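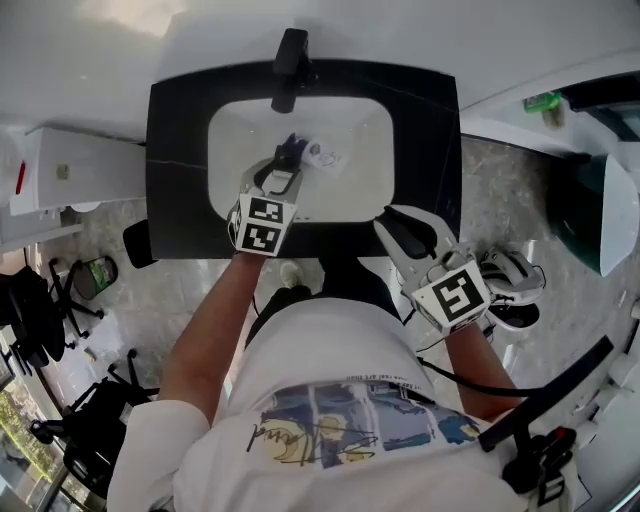
Prollo at Dreltitholm: questions from staff

Last updated 19 April 2024

What is Prollo?
Prollo is the washroom cleaning robot that Narkska is developing for our serviced offices. Before it can do any of the work, it has to be taught from recordings of people doing the same jobs with a pair of hand-held grippers.

Which jobs are being recorded?
Small pick-up jobs for now: taking crumpled paper out of a basin, clearing a worktop, putting rubbish in a bin. Mopping, descaling and restocking are not part of it.

Will I lose hours?
No contracted hours will be cut during the trial. After that, any change to the rota goes through the usual consultation, and Hadiza Ogbonna will write to everyone on the cleaning team first. We can't promise what happens beyond the trial and would rather say so now.

Do I have to take part in recording?
No. It is open to anyone who has finished the half-day training. If you say no, your shifts stay as they are and it won't come up in your review.

Is recording paid?
Yes, at your normal rate, with breaks counted. The training is paid as well.

How many recordings are needed?
The target for the first stage is 4000. We had 2224 at the last count, from 51 people across the Dreltitholm and Caruso sites.

Are the grippers hard to use?
Most people find them slow to begin with. You squeeze to close the fingers and let go to open them. Paper and tissue are awkward - they slip if you pinch too near the edge. Keep the patterned cubes clean and don't cover them with a sleeve, or the recording may have to be thrown out.

Who sees the footage?
Narkska's engineers and Sebastián Insaurralde, who checks it at our end. It is not used for timekeeping or discipline. Washrooms are closed to everyone else while recording is going on.

What will the robot change about my job?
If it works, it would do a first round of litter picking and you would do the cleaning proper. Someone would also have to start it, empty it and deal with it when it gets stuck. Those duties are being graded now, and the new grade will be put to staff before anyone is asked to take them on.

Who do I speak to?
Your supervisor, or Omolara Haruna on extension 200. For sore wrists or anything else to do with health, stop recording and ring Oluwaseun Ekwueme the same day.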